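Artificial tulip arrangement

4/25/26
By Marcelino Peñalver
Print this article | E-mail this article

Artificial tulip arrangement is the placing of imitation tulip stems in a vase or other small vessel. It differs from work with cut flowers mainly in that the stems need no water, can be bent to a set angle, and may be taken out and used again. The stems are usually sold singly or in bundles, each with one bloom, a long green stem and two or more narrow leaves.

Laying out

Stems are normally spread flat on a table before any are placed. Bundled stems tend to catch on one another at the leaves, and pulling one free by its bloom can loosen the head from the stem. A plain surface in a dull color makes thin stems easier to see. Vessels are set near the middle of the table, within reach from either side.

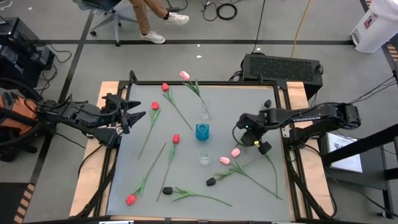
Stems may be sorted by color or left mixed. Sorting is common where a fixed pattern is to be repeated, as in hotel or restaurant work. The Wosthorpe handbook, compiled by Socorro Llanos, recommends leaving the colors mixed for single pieces, on the ground that sorted piles lead the arranger to finish one color before starting the next.

Color

Red and pink are the most common colors in artificial tulips. Black tulips, which in the living flower are in fact a very dark purple or maroon, are made in smaller numbers and are used for contrast. A survey of trade lists by Rodrigo Requena covered 3,412 artificial tulip entries. Of these, 2,066 were red or pink and 54 were black. The remainder were white, yellow, orange or of more than one color.

Dark blooms lose their outline against a dark wall or cabinet. They are generally placed where they will be seen against a light background, or next to a pale bloom.

Vessels

Two types are in general use for small arrangements. A squat vase of colored glass hides part of the stems and has a low center of gravity. A clear drinking glass is lighter and shows the full stem, including the cut end. Wire-cored stems are stiff and can tip a light glass if all of them lean the same way.
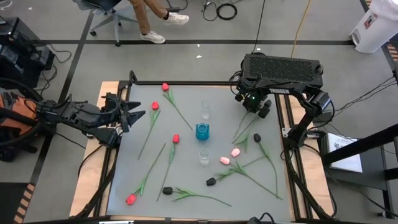
The Curkness method, named after the workshop where Iñaki Benítez taught it, uses one vase and two glasses. The vase takes the main group and the glasses take one or two stems each. Demetrio Zabala later described a version in which the glasses are filled first.

Placing

Stems are held a short way below the leaves and lowered bloom upward. The first two or three are crossed inside the vessel, and later stems rest against them. Leaves that catch on the rim are bent inward before the stem is let go. Blooms in the finished group are usually set at different heights, with the largest toward the outside. 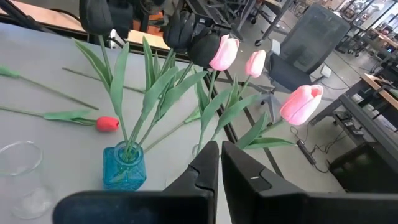
How many stems should a small vase hold?
Most arrangers stop when a further stem can no longer reach the bottom of the vase. With wire-cored tulips and a narrow neck, this point comes sooner than with plain plastic stems.

Care

Dust is removed with a soft dry brush, working from the bloom down. Fabric petals should be kept out of direct sun, which fades red faster than pink. Stems put away in November for the winter season are stored flat.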